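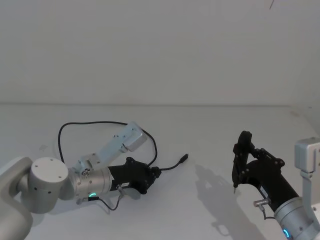

浅灰色墙面与白色台面，台面上方为两条机械臂。

墙面的颜色：公共建筑内部粉刷的选择与维护

公共建筑的墙面，长期被视为装修中最不需要讨论的部分。图书馆、门诊楼、学校和办事大厅多采用白色或浅灰色涂料，设计说明中往往只有一行编号。近年来，随着一批建成三十年以上的建筑进入翻修周期，墙面用色重新成为业主单位与设计机构反复商议的事项。

浅色墙面的普及与照明条件有关。早期公共建筑进深较大，人工照明不足，浅色涂料可将窗口进入的日光反射至房间深处，减少白天开灯的时间。此后灯具性能逐步改善，浅色墙面却作为惯例保留下来，并写入许多单位的内部装修标准。

惯例之下，差别依然存在。同为白色，偏暖者在北向房间显得柔和，在南向房间则容易泛黄；偏冷者在荧光灯下观感清洁，傍晚时分却略显阴沉。Fammont建筑事务所在Holloway市立图书馆翻修工程中，曾先后制作107块色样，分别悬挂于阅览室、走廊与楼梯间，自一月起按早、中、晚三个时段记录观感，至四月方才定稿。最终采用的三种灰白色，一般读者未必能够分辨，馆方反映阅览区靠墙座位的使用较翻修前均匀。

光泽度是另一项常被忽略的指标。哑光涂料能够掩盖基层不平，适合大面积墙体，但不耐擦洗；半光涂料便于清洁，却会将抹灰的缺陷暴露在侧光之下。Holloway图书馆的做法是以踢脚线以上96厘米为界，下部使用半光涂料，上部使用哑光涂料，两者同色，不设分隔线。

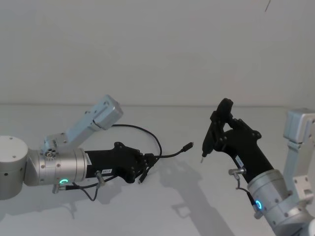
米白色墙面前的浅灰色台面与两条机械臂。

维护问题同样不容轻视。墙面局部补漆后出现色差，是物业部门最常接到的投诉之一。即使使用同一编号的涂料，不同批次之间亦可能略有出入，加之原有墙面经年日照，新旧交接处往往十分明显。涂料供应商Bilus建议业主在工程验收时留存同批次涂料，并注明开启日期与施工部位。部分单位改以整面墙为最小修补单元，自阴角刷至阴角，人工有所增加，效果则较为稳定。

在Wastance，一所旧校舍的翻修提供了不同的思路。施工单位在楼梯间铲除旧漆时，发现下层保留有早年的淡绿色墙裙。校方征求意见后，决定在一层走廊恢复这一做法，教室内部仍维持浅色。恢复部分总面积500平方米，用色依据残存漆层比对确定，并在入口处保留一小块未经处理的原有墙面，供师生参看。

关于墙面用色是否应当统一规定，业内意见尚不一致。主张统一者认为，固定色号有利于采购与修补；持异议者指出，朝向、层高与用途各不相同，单一标准难以兼顾。较为可行的方式，或是在标准中限定明度与光泽度的范围，具体色号由项目现场试样确定，试样时间不少于30天，并将结果归入建筑档案，供下一次翻修查阅。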